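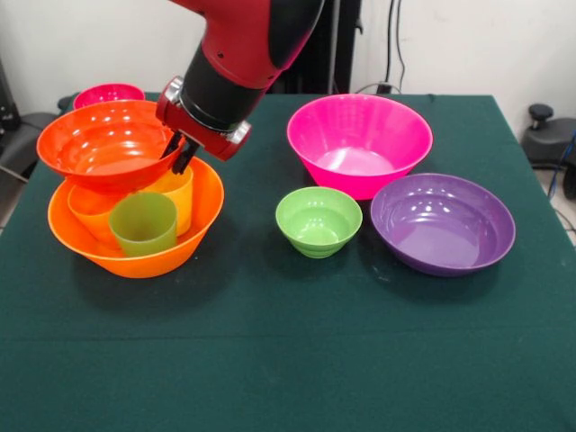 Rim grasp on the orange-red bowl, over the larger orange one with the cups in it.

Resetting fingertip alignment after a pad change
Reading time: 3 min

The Surnance manual says new finger pads go on in a few minutes with "no further adjustment." I have changed enough of them on our tabletop arm to stop believing that. The pads fit. Whether the two fingertips still meet where the software thinks they meet is another matter, and thin plastic rims are where you find out.

You need a 2 mm hex key, a clean rag, a strip of printer paper and 45 minutes. The manual's figure is lower. Ignore it.

1. Park the arm with the fingers pointing straight down and clear of the table. Hit the stop, then cut power to the gripper. The soft stop in the Batik panel doesn't count. I've seen fingers twitch after it.

2. Back out the pad screws and wipe the finger faces. Old adhesive leaves a ridge you can feel with a nail. Get all of it off, even if the supplier claims the new pads "self-level."

3. Fit both pads and run the screws in finger tight. Don't torque them yet.

4. Power up and close the gripper slowly on the paper strip. Pull the paper from the left, then from the right. If one side drags and the other slides, nudge the loose pad and try again. I have never had it right the first time.

5. Tighten the screws a quarter turn at a time, alternating sides. Repeat the paper test, because tightening always moves something.

6. Re-zero the finger opening. Batik has an auto-zero button. I would do it by hand: close until the pads touch, read the encoder, and type in the number. Ours came up 790 after the last change and auto-zero had put it well off that.

7. Now test on real objects. A foam block tells you nothing, since foam forgives everything. Use a shallow bowl with a smooth rim, one finger inside and one outside, and lift it just clear of whatever is under it. Do 6 lifts and watch the rim. Some tilt is normal with a one-sided grasp. If the tilt changes from one lift to the next, your pads are slipping or aren't parallel, so go back to step 4.

8. Put cups in the bottom bowl and repeat. Crowded stacks catch a finger that hangs a little low, and a bare table won't show you that.

Check the screws again on Monday if you did this late in the week. Thread locker is supposed to make that unnecessary. I still check.

Comments

Rangi Hoani: Auto-zero has been fine for us. Are you on the old firmware?

Chelsea Whiteley: Paper test worked, thanks. Took me an hour and a half though.

Ruby-Lee Ormsby: What do you use to get the adhesive off? Solvent clouded one of our pads.

Skastosetti Workshop Notes | Contact | Copyright Skastosetti | Back to top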